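3.2 Collecting the bagging demonstrations

The bagging task is easy to state and annoying to do. A plastic bag lies on the floor of the cell, fruit goes into the bag, and two arms have to cooperate because a bag has no intention of holding itself open. We chose it after the block-stacking task of Section 3.1 was solved by every method we tried, including the one we had included to lose.

All demonstrations were recorded by remote control. The operator holds a pair of small leader arms, built to the Irklow pattern, and the two arms in the cell copy the joint angles. We had first planned to teach the task by hand, with the operator pushing the real arms through the motion. That plan lasted until January. Guiding two arms at once takes both hands and most of the upper body, and the operator's sleeves ended up starring in the recordings. 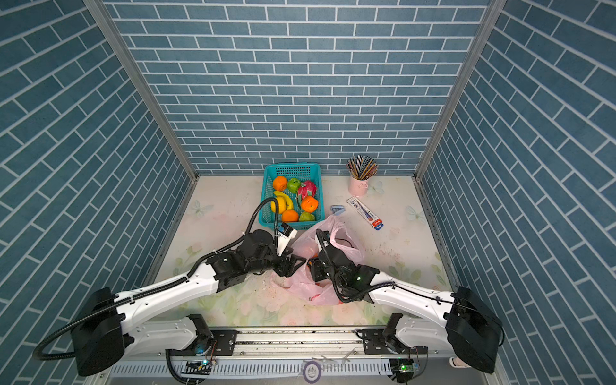

Operators were given a written protocol of 10 steps, which they followed for the first morning. After that each of them settled on a private style. One liked to pin the film with the left gripper and work only with the right. Another preferred to pinch both sides of the opening and pull outward, then let go with one side to handle the fruit. We kept both styles. A policy that averages them does neither, and Section 5 reports at some length on what that looks like.

The grasp itself is the least troublesome part of the task. The fruit is artificial, keeps its shape, and is happy to be squeezed. Operators were asked to close the fingers on opposite sides of the piece and to wait a moment before lifting. The wait matters for training: without it, the Flidix controller tends to blend closing and lifting into one hopeful gesture. 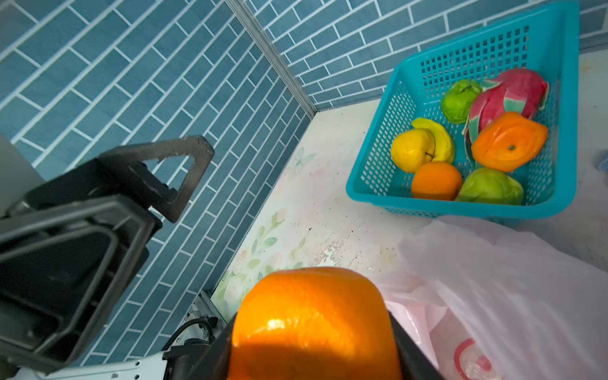
Figure 4. Wrist view of an orange held between the two gripper fingers, with the basket and bag behind.

Most of the operator's time goes to the film. It is thin, see-through, and sticks to whatever it was not meant to stick to. The leader arms give no sense of touch, so an operator learns by eye whether a finger has caught one layer or two, and often learns it late. We allowed up to 3 attempts at opening the bag within a single demonstration and did not trim the failed ones. Early tests with trimmed data gave us a robot that was very confident and had never seen a mistake, a combination familiar from other fields.

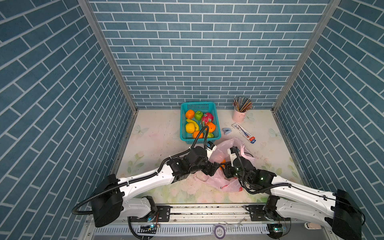

Stationery was left in the cell along with the fruit. It plays no part in the task and was not to be touched. Its job is to make the background less tidy, and the operators honored the rule with varying degrees of success. Demonstrations in which an arm struck one of these objects were marked but kept, unless the object ended up inside the bag.

In total we recorded 1,692 demonstrations, against a target of 4,000 set in the project plan by people who had not yet tried the leader arms. Each record holds the joint angles of both arms, the gripper commands, and the video from the fixed and wrist cameras, stored in the Flidon format. The fixed view is good for the overall layout but loses the fingertips whenever the wrists come together - and the wrists come together at the exact moment one would like to see the fingertips. The wrist views fill that gap and have their own blind spots, mostly plastic.

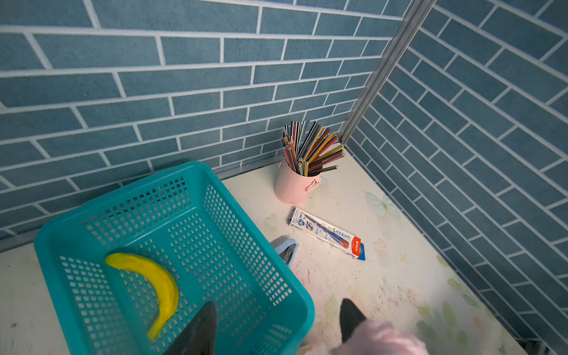
Figure 5. Wrist view over the basket, with one banana inside. Pencils, their box and a stapler serve as background objects.

For the held-out set we used the Alvarado split, which separates demonstrations by operator and not by recording session. This is the harsher choice. Under a session split all methods looked excellent, and we enjoyed that table for an afternoon before taking it out of the paper. Results under the operator split are given in Section 4.

We use cookies to remember your reading preferences and to measure traffic. Accept all | Manage settings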